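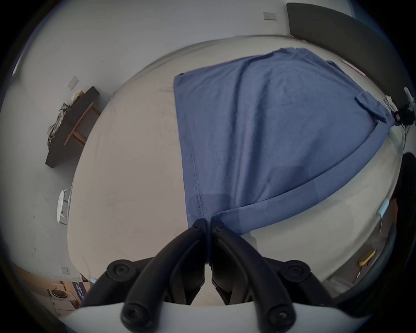

Sleep and Memory, Handout 5

Last time we left the learner wide awake at 2 in the morning with a highlighter, which is where most of you were before the midterm. Tonight's question is what that highlighter bought you.

Terms to know: encoding, consolidation, retrieval. Encoding is getting it in. Consolidation is the slow business of making it stick, and a good deal of it goes on during sleep. Retrieval is the part you get graded on.

Deep sleep comes mostly in the first half of the night, REM mostly in the second. Cut the night short and you lose REM first. Students tell me they "only skipped the end." So did people who left the movie before the murderer was named.
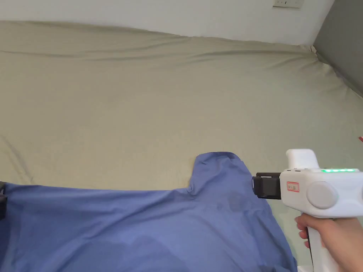
Naps count. Even a short one can help with word lists, though not if taken in my lecture – the list has to be learned first.

Reading: Esposito, chapter 14, up to page 87. Skip the box on dream symbols. Thảo Vương has the library copy and has promised to give it back.

Sleep logs are due to Xiomara Mercado before the March break. Write down when you went to bed and when you fell asleep. These are two columns. Last year's class handed in logs showing eight perfect hours a night, in the same pen, and I enjoyed them as fiction.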